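# Schüler-AG bringt Roboterarmen den Umgang mit Laptops bei

**Gistbridge.** Seit dem Frühjahr arbeitet die Robotik-AG der Gesamtschule Gistbridge an einem Projekt mit dem Namen Ekpo. Zwei Roboterarme sollen lernen, alltägliche Dinge auf einem Schreibtisch zu handhaben: einen Laptop auf- und zuzuklappen, eine Lampe zur Seite zu rücken, eine Hülle wegzulegen. Am Freitag hat die Gruppe ihren Zwischenstand im Werkraum vorgestellt.

Geübt wird an einem einzigen Tisch. Die Anordnung der Gegenstände wechselt nach jedem Durchgang, damit sich die Steuerung nicht auf feste Positionen verlässt.
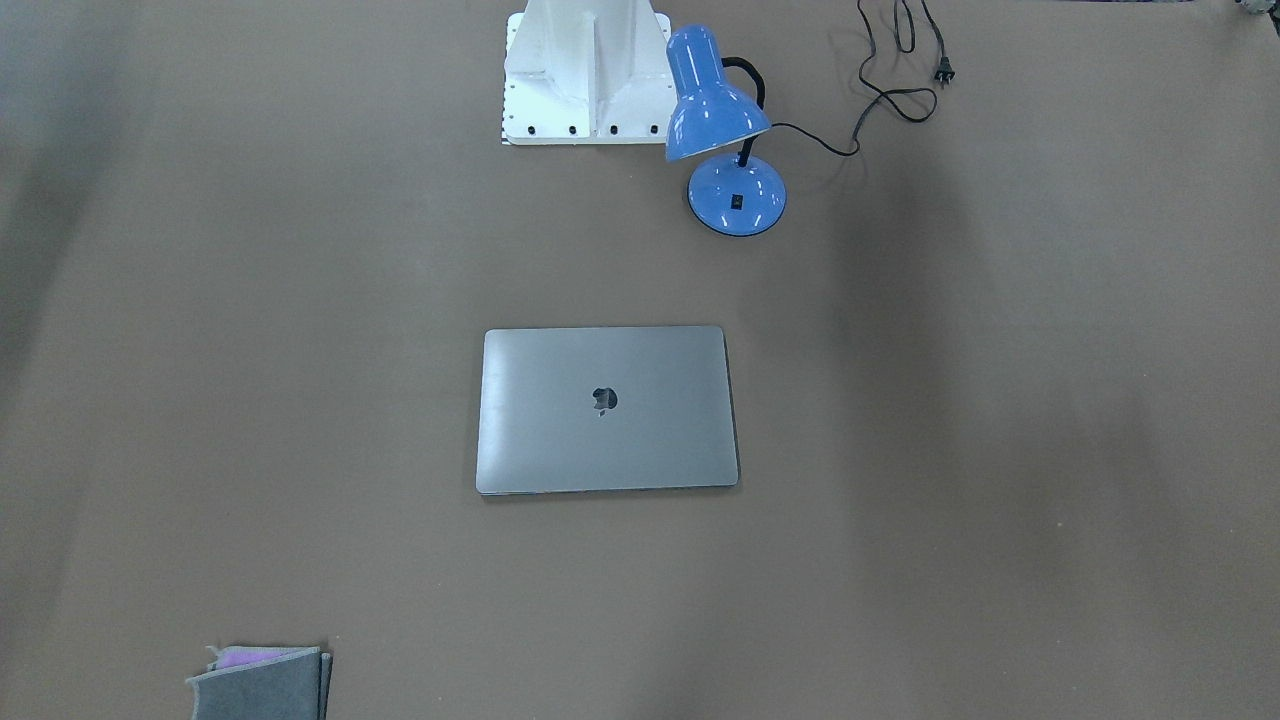

*Der Arbeitstisch der AG mit zugeklapptem Laptop und blauer Schreibtischlampe.*

Zur AG gehören Jugendliche der Jahrgänge neun bis zwölf. Ein Teil der Gruppe führt die Arme von Hand durch die Bewegungen, ein anderer kümmert sich um die Auswertung der Aufnahmen. Bisher sind 255 Durchgänge gespeichert, davon hält die AG 140 für brauchbar. Bei den übrigen wurde abgebrochen, oder die Aufzeichnung hatte Lücken.

Als schwierigste Aufgabe gilt das Aufklappen des Laptops. Der Greifer muss an der Vorderkante ansetzen und den Deckel anheben, ohne das ganze Gerät über den Tisch zu schieben. In den ersten Wochen gelang das nach Angaben der AG nur selten. Inzwischen hält ein Arm das Unterteil fest, während der andere den Deckel führt. 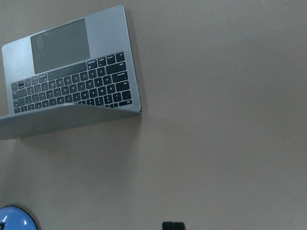 Für die Bewegungen zurück in die Ausgangslage hat die Gruppe eine eigene Routine geschrieben. Sie läuft langsamer als der Rest des Programms und stoppt, sobald der Widerstand in einem Gelenk über einen eingestellten Wert steigt. Die Schwelle wurde mehrfach geändert. Anfangs blieb der Arm schon stehen, wenn er den Deckel nur leicht berührte.

Neben der festen Kamera am Tisch liefern auch kleine Kameras an den Handgelenken der Arme Bilder. Sie zeigen, wie nah die Finger an einem Gegenstand sind, verlieren aber schnell den Überblick über den restlichen Tisch. Die Software der AG wertet deshalb alle Ansichten gemeinsam aus.
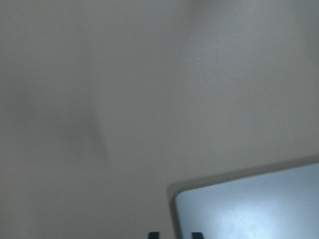

*Blick aus einer Handgelenkkamera, am unteren Rand die Spitzen des geöffneten Greifers.*

Unterstützt wird das Projekt von der Firma Storora aus dem benachbarten Clillach. Sie hat rund 2.000 Euro für Motoren, Kabel und Ersatzteile beigesteuert und stellt der AG einmal im Monat ihre Werkstatt zur Verfügung. Dort wurden im Winter auch die Fingerspitzen der Greifer überarbeitet, nachdem die erste Ausführung auf glatten Oberflächen zu oft abgerutscht war.

Probleme bereiten der Gruppe noch Aufnahmen, auf denen kaum etwas zu erkennen ist. Kommt eine Handgelenkkamera einer Fläche sehr nahe, bleibt im Bild oft nur ein unscharfes Grau.

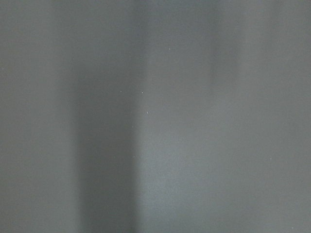
Die AG will solche Abschnitte künftig automatisch markieren und beim Training geringer gewichten. Ein erstes Skript dafür ist fertig, muss aber noch mit älteren Durchgängen geprüft werden. Gelöscht werden die Bilder nicht, weil sie zu vollständigen Bewegungen gehören und an anderer Stelle wieder gebraucht werden.

Im Juni nimmt die Gruppe mit Ekpo am regionalen Schülerwettbewerb in Clillach teil. Dort müssen die Arme eine Aufgabe lösen, deren Ablauf erst am Morgen bekannt gegeben wird. Bis dahin trifft sich die AG zweimal pro Woche nach dem Unterricht im Werkraum. Neue Mitglieder ab Jahrgang neun können sich im Sekretariat anmelden, Programmierkenntnisse werden nicht vorausgesetzt.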